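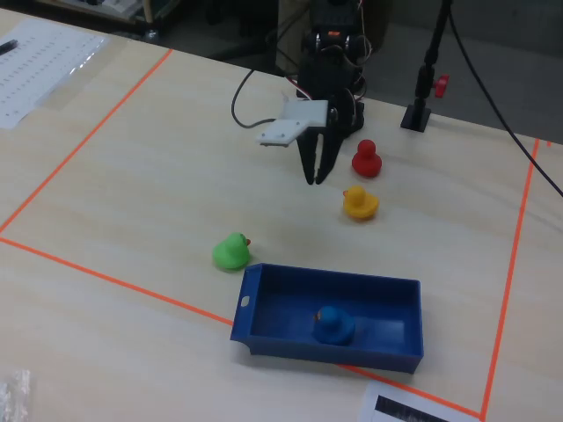
Category: Bath toys

Search this encyclopedia Go

Rubber duck

A rubber duck, also called a rubber ducky or bath duck, is a small toy in the shape of a sitting duck, with a rounded body, a raised tail and a flat base. It is made to float in bathwater. The traditional color is yellow with an orange beak, but ducks are also sold in red, blue, green and many other colors. Most are now made of vinyl plastic, and the older name has stayed in use for all of them.

Names

"Rubber duck" is the usual term in writing. "Rubber ducky" is common in speech in the United States, especially when talking to children. Sellers may list the same item as a bath duck, a floating duck or, when it makes a noise, a squeaky duck.

Shape and construction

The body is normally a single hollow piece. The head is large for the size of the body, and the wings are shown as low ridges along the sides. Eyes and beak are painted on after molding. On sets with mixed body colors the beak is often kept orange on every duck, as in the red, yellow, green and blue group at the head of this article, where an orange beak can be seen on all but the red one, which is turned away.

Many ducks have a small hole in the underside. Air passes through the hole when the toy is squeezed. In a squeaky duck the hole holds a whistle, a short plastic tube with a reed or slit. Ducks without a whistle can be filled with water and used to squirt it. A third type is sealed all the way around and does neither.

How well a duck floats depends on where its weight sits. A thin, even wall tends to leave the head heavy, and the toy tips forward or rolls onto its side. Makers correct this with a thicker base, a wider body or a small weight fixed inside. Very cheap ducks often have none of these and float on their sides.

Materials

Early rubber toys of the nineteenth century were solid and did not float. They were cast in simple animal shapes and were used for chewing as much as for play. Hollow floating toys became common during the twentieth century, and soft plastics later replaced natural rubber in most of them. Natural rubber ducks are still made in smaller numbers. They are heavier in the hand, have a noticeable smell when new, and darken if left in sunlight.

Plastic ducks are formed by spinning liquid vinyl in a heated mold so that it coats the inside. The soft casting is then pulled out through an opening, trimmed and painted. Color can be mixed into the vinyl before molding, which leaves only the beak and eyes to be done by brush or spray.

Sizes

The common bath duck fits in an adult's palm. Miniature ducks are small enough to be carried in a pocket and are sold in bags as party favors or prizes. Large ducks the size of a football or bigger are mostly ornamental.

Use

In the bath. The toy is floated, pushed under, squirted or used to pour. Parents often keep several ducks together in a net bag or a plastic tray at the side of the tub. An open tray with a raised rim keeps the ducks in one place, though water collects in the bottom unless there is a drain hole.

Sorting and counting. Ducks sold in mixed colors are widely used in preschools and at home for naming colors, matching and simple counting. A child may be asked to find the green duck, or to put the blue duck in the blue tray. The teaching writer Yasmine Metwally recommends starting with two colors and adding a third once the child stops hesitating between them. Her booklet "Ducks on the Table" includes 11 activities, 5 of which need water.

Fairground games. In the hook-a-duck game, ducks with a ring on the head drift around a trough and players lift them out with a pole. A number or colored mark on the base shows the prize.

Races. Numbered ducks are released into a river or stream and the first to reach the finish wins a prize for the person who bought its number. The August race at Rarkotari is limited to 300 ducks, which are gathered in a net below the footbridge – any that pass the net are collected by canoe the same evening.

Desk use. Among computer programmers, "rubber duck debugging" means explaining a faulty program aloud, line by line, to a duck or other object. The act of explaining often brings the error to light.

Collecting

Collectors usually sort ducks by maker, costume or color. Dressed ducks, with molded hats, glasses or uniforms, make up a large part of the market. Plain ducks are harder to identify, as many carry no mark beyond a country name. Among marked series, the Prulance ducks came in 20 body colors, all with the same orange beak, and the Urneo series had flat bases without a hole. The Tawfik duck is a squeaky type with a long neck and is often found with the whistle missing.

Paint wear on the beak lowers the value of most pieces. Sticky surfaces are a sign of aging vinyl and cannot be fully reversed.

Cleaning and care

Water left inside a duck with a hole can lead to mold, seen as black specks when the toy is squeezed. The duck should be squeezed empty after each bath and left to dry with the hole facing down. Ducks can be washed in warm soapy water, or soaked in a mix of water and white vinegar and then rinsed well. A duck with mold inside is generally thrown away. Some parents seal the hole with waterproof glue before first use – this stops the squeak as well.

Squeaky ducks should be checked from time to time for a loose whistle, which is small enough to be swallowed. Miniature ducks are not suitable for babies for the same reason.

See also

Bath toy
Hook-a-duck
Duck race
Squeaky toy
Color sorting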